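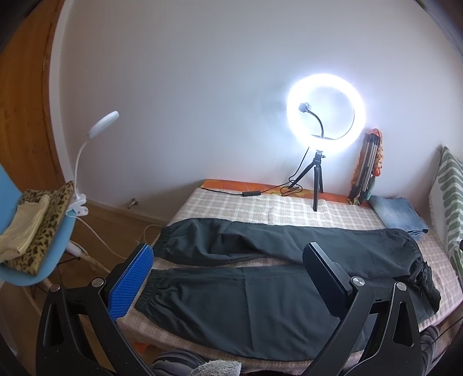
Garment Care and Repair > Elastic and Waistbands

Re: [mending-list] Replacing elastic in a sewn-through casing
From: Nikola Berisha
Date: Jan 22, 2020

Guðlaug Arnardóttir wrote:

> I have several pairs of work trousers with elastic at the waist and
> at the ankles. The waist elastic has lost its stretch. It is stitched
> straight through the casing in parallel rows, so I can't thread a new
> piece in with a safety pin the way I would on a skirt. Do I have to
> unpick all of it? I also have a roll of Prastex 25 mm that has been
> in a drawer for years. Is it still good?

Yes, all of it, if you want the same finish. The rows of stitching hold the elastic to the cloth along its full length, and there is no channel left to thread through.

Before unpicking, measure the old elastic relaxed and write the number down. Then measure the casing with the elastic out and the cloth pressed. You need both, and the second one is always larger than people expect.

Look at the underside first. If the rows are chainstitch, find the end where the looper thread pulls free and the row will come out in one go. If they are lockstitch, cut every fourth or fifth stitch on one side and pull the thread from the other. Do not use the ball end of the ripper to slide along the row. On a light twill it will split the yarns.

For the replacement you have two choices.

1. Sew it through again. Join the elastic into a ring, mark the ring and the waist in quarters, pin at the marks, and stretch to fit as you sew. Use a long stitch, 3.5 mm or more. Elastic that is pierced this many times grows a little and does not recover, so cut it 27 mm shorter than the old piece measured when it was new, if you have an unworn pair to compare.

2. Convert to an open casing. Close the fold with a single row, leave a gap of 7 cm at the center back, thread the elastic, join it flat and close the gap. Tack down through the side seams to stop it rolling. It looks plainer, but the next replacement takes ten minutes.

I use the second for anything that is washed hot.

On the cuffs: leave them alone if they still recover. Ankle elastic carries less load than the waist and usually outlasts it. If you do replace it, keep both legs to the same cut length and do not match by eye.

On the old roll: cut a hand's length, stretch it to double, hold for a minute, and release. If it comes back longer than it started, or you hear it crackle, throw the roll out. Braided elastic narrows when stretched and is a poor choice for stitching through in any case. Knitted or woven is better. Ljubica Vukadinović posted a comparison of the Zemow and Prastex knitted types to this list earlier in January, with wash results. I have nothing to add to her numbers, except that my Zemow sample was the non-roll version and hers was not.

Thread: polyester, not cotton. Needle: ballpoint, 80.

Nikola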